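Stonwood Household Textile Reuse Study
Interim report to the programme manager, work packages 2 to 4
Prepared by Sang Cao, project lead
Reporting period ending February

1. Position at the end of the period

Work package 2 (household diaries) is complete. Work package 3 (fibre identification and sorting trials) is under way at the Tukport depot and is running behind plan by three weeks. Work package 4 (storage and retention interviews) began during the period. Spending is within the approved profile, with one request for a transfer between budget lines set out in section 6.

2. Household diaries

Diaries were issued in Stonwood and Dullis to 450 households. Each household was asked to record every garment that left regular use over the diary period, the reason given, and where the garment went. The returned diaries contain 2,204 garment entries that passed the data checks. Entries were rejected where the garment type could not be read, where the same item had been entered by two members of a household, or where bedding and towels had been recorded in the clothing section.

The largest group of entries is clothing that had been put away and not passed on. Respondents used the reason code for "may wear again" far more often than the pilot had led us to expect. The code for damage was used mainly for socks, school trousers and work shirts. Poor fit was the usual reason for trousers and dresses in all age groups. Entries from Dullis show more handing down between relatives than those from Stonwood, but the Dullis sample has more large households and the two results should not be compared until weighting is finished.

The free-text column has been coded by two readers working separately. Disagreements were settled by discussion and the coding guide was amended where the same problem came up more than once. The amended guide is Annex B.

3. Sorting trials at Tukport

The sorting trials compare grading by eye and touch with the handheld fibre reader supplied by Kuzmenko. The trial design calls for 2,000 garments to be graded by both methods, with a laboratory test on a sub-sample. The first batches have gone through. Both methods cope well with plain cotton and with undyed wool. Disagreement is concentrated in blends with a low elastane content, and in lined garments where the reader was placed over the lining instead of the outer fabric.

The delay arose from the calibration tiles, which were delivered with the wrong reference values and had to be exchanged. No batches graded with the faulty tiles have been kept in the results. The depot has agreed to let us use the second bench from 7 a.m. until its own shift begins, and this should recover most of the lost time without added rent.

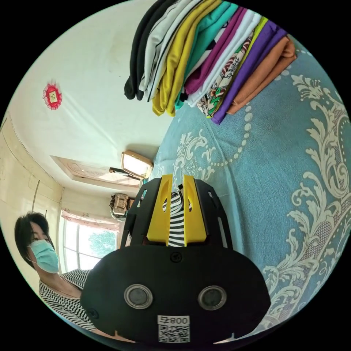
Work package 4 looks at what people keep at home and how they keep it. The interviews take place in the room where most of the household's clothes are stored, and cover shelves, drawers, boxes and anything held elsewhere for relatives. The recording form treats folded stacks separately from hanging storage, as identification depends on how much of each garment is exposed. In a stack seen from its folded edges, colour is usually plain enough: a black garment, a light grey-white one with thin black trim lines, a shiny mustard-yellow one and a turquoise-green one can be told apart without being moved. Garment type and fibre are harder. A printed piece showing only in part between the layers, such as the white one with black and dark patches, gives little basis for either. The form therefore allows "type not determined" as a valid answer, and interviewers open a stack only with the respondent's agreement.

Early interviews suggest that the order of a stack is a poor guide to how often its contents are worn. Several respondents said that they return clean clothes to the top, while others place them underneath so that everything takes its turn. The question on last date of wear has been moved ahead of the question on storage position so that the second answer does not lead the first.

4. Data handling

Diary data are held on the project server under household reference only. The key linking references to addresses is kept separately and will be destroyed after the final prize draw for participants. Two households withdrew during the period and their entries have been deleted from the working file. The figures in section 2 exclude them.

5. Risks

Laboratory turnaround. The laboratory is quoting a longer wait for blend analysis than it did at the start of the project. If this continues, the sub-sample results will arrive after the draft report on work package 3. We propose to issue the draft without them and add a supplement.

Interviewer availability. One interviewer has moved to part-time hours. The interview timetable for Dullis has been spread over a longer period and now overlaps with analysis of the Stonwood interviews. Travel costs are not affected.

Seasonal effect. The diaries were kept mainly in the colder months. Summer clothing is likely to be under-reported as leaving use and over-reported as being in storage. A short follow-up diary would address this, but it is outside the current scope and no cost has been included for it.

6. Budget

The underspend on printing results from a larger share of households choosing the online diary. We ask for approval to move the unspent amount to laboratory fees, where it would pay for up to 3 further batches of blend tests. The total grant is unchanged. Staff costs are in line with the profile, and the claim for the period has been submitted with receipts for depot rent, tiles and postage.

7. Work planned for the next period

Complete the paired grading at Tukport and close the trial file.
Finish the Stonwood interviews and begin those in Dullis.
Apply household-size weights to the diary data and reissue the tables in Annex A.
Agree a format for the supplement with the programme manager.
Return the loaned fibre reader to Kuzmenko after a final calibration check.

8. Decisions requested

Approval of the transfer described in section 6.
Agreement that the work package 3 draft may be issued ahead of the laboratory results.
Confirmation of whether a costed proposal for the follow-up diary is wanted before the next report.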